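### 3.2 Why visitors stay for a second show

The spring at Namlow was a joy to study! We spoke with 857 day visitors, and 300 of them had planned their whole trip for the underwater dance show (many came back the same afternoon for another seat).
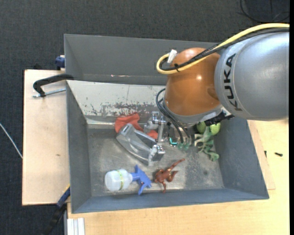
Vol. 2, No. 2

Families told Ignacio and Varghese that the clear water thrilled them as much as the dancers did. Turtles drifting past the glass got the loudest cheers. Fig. 2 plots repeat visits by month, and February, our coldest month, comes out wonderfully strong.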